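Sorting the cable box, part two

Last month I covered the adapters. The July job was peripherals: mice, keyboards and whatever leads had collected around them. 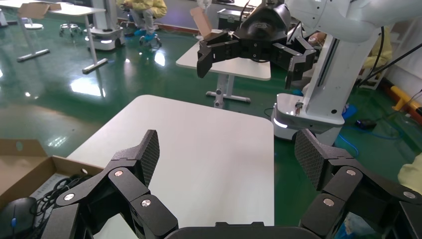 My rule is one open cardboard box per category and a clear tabletop to work on. Lids stay up until the category is finished. A mouse goes in with its cable coiled beside it, and the coil gets a tie only after testing. I used to tie first and ended up cutting 17 ties in one afternoon.

Testing is short. Plug in, check both buttons, roll the wheel 200 lines down a text file and back up. If the cursor jumps, I flex the cable at the strain relief. A fault there can be repaired by cutting back 56 mm and resoldering, but I only do it for mice I like.

Coils should be loose, with a diameter no smaller than a coffee mug. Wekesa Mrema winds his around his hand and gets a twist in every turn, which shows up later as a cable that won't lie flat. Over-under winding fixes this - it takes a few tries to learn.

Labels go on the flap and on one short side. I write the connector type first, then the length. Up to 206 cm counts as short in my system, anything longer goes with the extension leads.

Keyboards are next. They need a deeper box than the ones I have.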